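Halomstead Home Fragrance Notes

README for the July release

Hello, and welcome! If you have landed in this folder you probably like a nice-smelling house as much as we do, or you are looking for a text collection to practice on and this one sounded friendlier than most. Either way, come in. The Halomstead notes are short written entries about oils and home blends, kept by a group of hobby blenders over several years and typed up from notebooks, index cards and a few very stained envelopes.

What you get

There are 3,276 entries in one file, notes.csv, plus a small file called words.txt that lists the smell words people used and how they spelled them. (There are more ways to spell "vetiver" than I would ever have guessed, and we kept them all.) Each row has an entry number, the blender's initials, the oils used, the drops of each, the carrier if there was one, and a free text comment. Comments run from a single word to most of a page - please don't trim the long ones, they are the best part.

How the entries were made

Everyone blends at home, at whatever desk or dresser is free, and writes the recipe down as they go. We ask for drops and not milliliters, which I know makes some people wince. Drops are how most of us learned, though, and the old notebooks have nothing else in them.

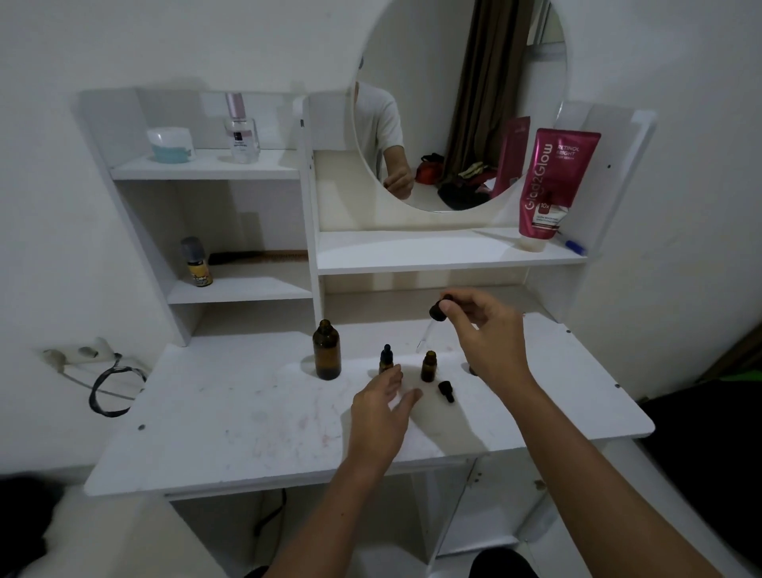 Iddrisu Yakubu wrote to us after the last release to say that drops are no use to him unless he knows how thick the oil is, and that 18 drops of sandalwood and 18 drops of lemon are two very different amounts. He would like a weight column, even a half-empty one.

He is quite right, and so there is now a column called grams. It is blank for nearly every older entry, and we have not tried to fill it in by working backward. If you need weights for everything, you will have to make your own conversion table, and we would love to see it if you do.

Known troubles

Entries marked Koo come from one notebook with water damage, and 16 of them have a question mark where a number should be. The Fernine entries use "base" to mean the carrier, while everyone else uses it for the heavy, slow-fading oils. Sarita Kushwaha went through those and added a note in the comment field wherever the meaning was unclear to her, so look for her initials in square brackets.

Please don't treat any of this as safety advice. Some of the older blends are far too strong for skin, and a few include oils that are bad for cats.

Changes in version 3

Added the grams column. Merged two spellings of the same blender's initials. Moved the Stindik cards into the main file, where they should have been all along.

Corrections are always welcome, big or small. Send the entry number and what you think it should say.

Last edited 9 June 2023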